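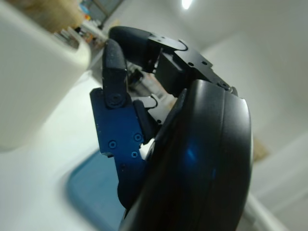
Efe Igwe
Founder and head coach, Handdale Trail Runners

I started Handdale Trail Runners after getting lost on the moor above Baltley with Dennis Barasa, who had the map, and Chibuzor Chukwu, who had told us we wouldn't need one. We had set out to run 18 miles. We ran rather more. By the time we reached the bus shelter we had agreed to do it again, properly, with other people to blame.

That was a club of three. Then Ese Iyamu joined, having mistaken us for something organised, and set about making it true. She is the reason we have a website, a first aid kit and a rule about gates.

What we do

We run on Wednesday evenings from the car park behind Baltley library, leaving at 6.30. There are two groups. The steady group goes out along the river and comes back talking. The other group goes up Gerari Hill, and comes back in whatever order it likes. Everyone waits at the stile, and whoever gets there first has to hold the torch.

Once a month we do a long one, usually with a café in the middle. Routes go up on the noticeboard page by the weekend before, with the climbing given in feet so that it sounds impressive. Our spring outing in April takes in 1,000 feet before the first sandwich.

Coaching

I coach beginners in blocks of 4 weeks. If you can jog to the end of your road and feel cross about it, you are ready. I also write plans for people training for a first marathon or a first ultra, and I will ask about your sleep, your shoes and your job before I ask about your pace. Most plans I am sent to look at have been written for somebody with no children and no stairs.

Nnamdi Babalola takes the hill sessions. He is patient, cheerful and always slightly ahead of you, and this is harder to bear than shouting. The Babalola Loop is named after him, although he would like it known that he didn't choose the bit with the bog.

Joining

Come along twice before you pay us anything. Bring a head torch between October and March, a jacket that has met rain before, and some idea of who should be rung if you turn an ankle. Dogs are welcome on the river route if they are fitter than you. Ese handles membership and answers emails in the evening, generally after her own run, so please forgive the spelling.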